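Setting up the Fludileo kitchen task

The Fludileo arm comes with a ready-made pick-and-place routine for a play kitchen. Setup takes 27 minutes if the arm is already bolted down.

1. Put the kitchen against a wall and park the arm to its right.
2. Open the Tasks tab and choose Blocks to Pan.
3. Guide the gripper by hand to each corner of the stovetop and press Save.
4. Set the pan on the left burner, handle facing left. 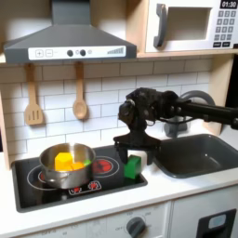 5. Run the task at low speed first. Stop it if the wrist comes within 3 inches of the faucet and raise the travel height one step.
6. When three low-speed runs finish without a stop, switch to normal speed.

Small blocks need the narrow fingertips, sold separately for $29. Saved corners are kept after a restart.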